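The Last Bus to Dultivdale

The bus out of Skendville left at twenty past five, and on Thursday she was the only one who got on. The driver looked at her bag and asked if she was going all the way. She said she was.

She sat on the left side because her mother had always sat on the left side. From there you could see the river for the first half hour, and after that the backs of farms. It was July and the hay was down. She had 200 dollars in an envelope and a key that she didn't expect to work.

Her aunt's house was number 30, at the top of the hill. The lawyer had said on the phone that it needed a roof, and that a man from the Sornus road had already offered to buy it for the land. She told him she would look at it first. He said there wasn't much to look at.

At the gas station stop the driver got off and came back with two coffees. He gave her one.

"You're the niece," he said.

"How did you know?"

"You've got her way of holding a bag."

She held the coffee in both hands and thought about that. She had met her aunt 2 times. The first time she was six, and her aunt had let her feed the hens and then shouted at her for leaving the gate open. The second time was at the funeral, when they stood next to each other and didn't speak.
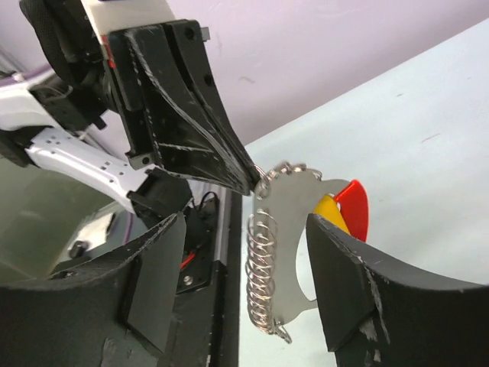 The road got steep after the bridge, and the bus dropped into a low gear. She asked the driver if her aunt used to ride with him.

"Every week," he said. "Never paid. Brought eggs."

It was getting dark when he let her off. The house was smaller than she remembered. The gate had a new latch on it, a good one, and it took her a minute to see how it worked. She went through and put her bag down on the path. Then she went back and closed the gate behind her, and tried it once to be sure it had caught.

The key turned on the second try.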